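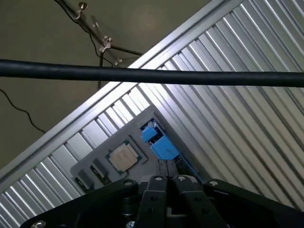
CPU in the middle of the grey board, on the slotted bench

Board for holding parts during a strip-down, worth the bother?

sgunn_bench
Posted Thursday, 09:12

I've got an old tower to strip and refit and I'm trying to be tidier than last time, when I put a processor down on the bench and spent the evening straightening pins. Photo is the flat board I'm using now. It sits on the aluminium top at the same angle as the channels and the chip goes near the middle with the heat spreader up.

Two questions. Do people leave the CPU out in the open like this while they do the rest, or does it go back in a plastic clamshell every time? And does anyone use slotted aluminium as a bench top for this sort of work? I like it for clamping things but small screws go straight down the grooves.

Struan Gunn

plirach_pete
Posted Thursday, 09:40

Clamshell. Every time. They cost next to nothing and you can't knock a sleeve into one.

As for the top, I had the same stuff and covered half of it with a mat. Kept the other half bare for the vice.

Cheetham_L
Posted Thursday, 10:05

I disagree about the clamshell. I refurbish office machines and we did 400 of them last year at Jernton. Opening and closing a clamshell is when chips get dropped. A recess that fits the chip is safer if the machine is going to be back together within the hour. Overnight, yes, box it.

Can you show the whole job? Hard to say much from the board alone.

Liam

sgunn_bench
Posted Thursday, 12:31

Fair enough, wider one with the case in it.
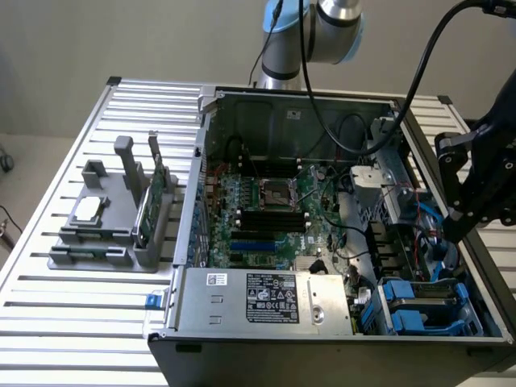
Tower on its side with the panel off, parts holder to the left

The holder is printed in grey. CPU in the square recess, green card upright in its slot, memory in the lower slot at the front. I'd like to leave the power supply and the drive bay alone if I can get away with it.

plirach_pete
Posted Thursday, 12:58

That's neater than I was picturing. I'd still want a cover over the empty socket. You've got it wide open with the bracket there and one dropped screw will do for it. A bit of card will do if you haven't got the plastic cap.

Drive bay can stay. The blue handles on those carriers are easy enough to work round.

amier77
Posted Thursday, 13:20

What did the holder take to print? I've got 23 machines to go through in August and a shoebox for the parts.

sgunn_bench
Posted Thursday, 13:44

65 grams of filament for the main piece, plain PLA. I drew it myself so it only suits this size of chip. Good point about the card, I'll cut a bit now.

Chatzigeorgiou
Posted Thursday, 15:02

PLA wouldn't be my choice for a bare memory module. It holds a charge. Get some ESD-safe filament or line the slots with the pink foam.

Cheetham_L
Posted Thursday, 15:26

In theory. I've used ordinary plastic trays for years and never lost a stick to it. Wear the strap, clip it to the case and get on with it.

Chatzigeorgiou
Posted Thursday, 15:39

You wouldn't necessarily know you'd lost one. Damage can show up months later as odd crashes and by then it's been blamed on Windows.

Cheetham_L
Posted Thursday, 15:51

We log our returns and it isn't memory. Not going to argue it all afternoon though. Foam is cheap, line it if you like.

sgunn_bench
Posted Thursday, 18:17

Foam ordered. Still after ideas for the grooves if anyone has them. I've seen plastic strip that pushes into the channels but the only seller I can find wants me to buy a full roll.

amier77
Posted Thursday, 18:45

Draught excluder. Try a short length before you do the lot, the widths vary.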